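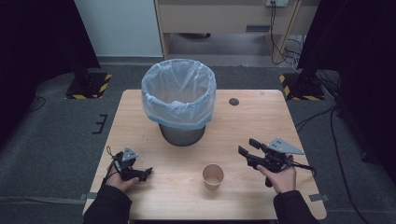 Figure 3. Cup disposal task, head view. Both handheld grippers near the paper cup, lined bin toward the back of the table.

4.2 Data collection

We recorded 200 demonstrations of cup disposal with the handheld grippers, all on the same table, all in March. Head view plus the two gripper streams. Table position fixed with tape on the floor so the bin-to-camera distance stays the same between sessions. Cup start pose was changed by hand before each episode; bin moved only every 10 episodes. Liner is translucent and folds over the rim, which matters below.

Operators could use either hand. No instruction on which. Most picked the gripper closer to the cup, and the policy picks up the same habit (see 4.4). Benvinda Veloso labeled grasp and release times for the whole set, the labels are used for evaluation only, not training.

4.3 Effect of the head view

Policy trained on gripper views alone: 70 percent success on the Urnska start poses. With the head view added, almost all of the remaining failures are at release, not at grasp. Typical case is the cup let go over the folded edge of the bag insted of the opening. We think the liner creases are hard to tell from the rim at this resolution but did not test it seperately. An opaque liner would be the obvious check.

Training was stopped at 700 epochs for both variants. Longer runs did not change the ordering.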